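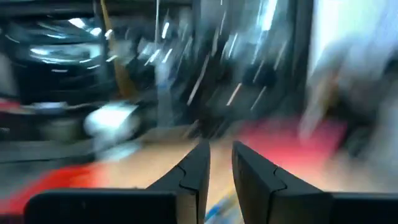
Fig. 1. Worktop, close view.

Litholm Workshop, Bench Users' Meeting
Minutes, May

Start 2:00 p.m. The minutes of the previous meeting were approved with one correction: the shelf order was placed with Mansour, not Plernex.

1. Worktop surface
The tan wood-toned top is to be kept free of adhesive residue. Old tape is to be lifted at the end of each session and the spot wiped with a damp cloth. Solvent is not to be used on the top until the finish has been identified. Plernex has been asked for the finishing schedule and has not replied. A test patch on the underside was proposed and agreed.

Oiling was discussed. The supplier's sheet calls for one thin coat every 500 working hours. The hour log stands well below that figure, so no action is needed before the fall. The log is to stay on the clipboard by the door.

2. Layout of the bench
The present layout was reviewed against Fig. 2. The butcher-block top sits inside the black aluminum extrusion, which bounds it on all four edges. The small red bin stays near the top edge, with the lamp to the right of it. The shallow red tray stays at lower right. It was agreed that this is the reference layout and that the bench is to be returned to it before sign-off.

The handheld device with the gray display is to be stored upright in the red bin. Leads go in the drawer, coiled, and are not to be left in the tray. A request to move the bin to the left side was declined on grounds of reach.

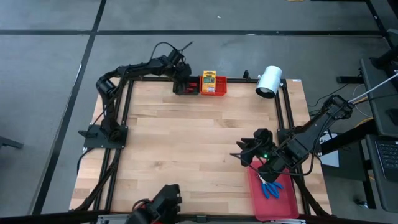 3. Lighting
The white lamp is clamped on its post and tilted down toward the left. Users reported glare on glossy parts. Two remedies were considered: a diffuser over the open end, or a lower tilt. The lower tilt will be tried first. If glare persists, a diffuser will be ordered from Mansour at a cost of around 39 dollars. The clamp is to be checked for tightness monthly.

4. Floor
The seams in the gray carpet were raised as a possible catch point for chair casters. Muliditz will be asked to quote for re-gluing along both seam lines. The bench is not to be moved for this work.

5. Small parts
The parts list now runs to 13 lines. Duplicates are to be struck before the next order. Quantities under the minimum pack size will be held over.

6. Actions
Finish query to Plernex: repeat in writing.
Test patch: underside, rear corner.
Lamp tilt: adjust and report.
Carpet quote: request from Muliditz.
Parts list: revise and post.

Next meeting in June, same time. Closed 2:50 p.m.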